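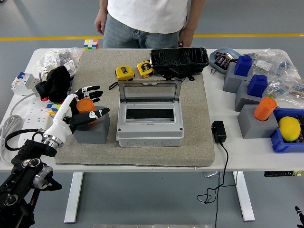 Bataineh grasp staging is a method for training multi-fingered robot hands to pick up and release small objects on a crowded table. It was described by Fadi Daher and is named after the Bataineh test table, on which it was first tried. The method divides a demonstration into 3 stages (approach, closure and release) and trains a separate control policy for each.

Background

Earlier work at the Tandumier laboratory used a single policy for the whole movement. Errors in wrist position during the approach were carried into the closure, and the fingers often met the object too high or knocked it from its support. Daher attributed most of these failures to the policy closing the hand on a learned time schedule, whatever the position of the object.

Method

An operator guides the arm and hand through the task while head camera images and joint positions are recorded. The recordings are then cut at two points: when the first fingertip touches the object, and when the hand begins to open. Cutting is done from motor current and needs no hand labelling. A small switching network, named Risen, decides during a run which of the policies is in control. It may return to the approach stage if contact is lost.

Objects are placed on raised blocks or directly on a pad, with unrelated items left on the table. These are moved between demonstrations so that the policies do not rely on a fixed background.

Results

With 200 demonstrations the staged method matched the single policy trained on 400. The gain was largest for cups and other rounded objects, and small for flat cases, where both methods tended to fail during closure. Runs with a hinged lid in the path of the wrist were reported separately and were less consistent.

Limitations

The cutting rule assumes one contact per demonstration and gives poor results when the operator regrasps. Very light objects may not change the motor current enough to be detected. A later variant, Nultness, replaces the current signal with fingertip pressure, but has been tested on only 2 hands.

See also

Imitation learning
Dexterous manipulation
Contact detection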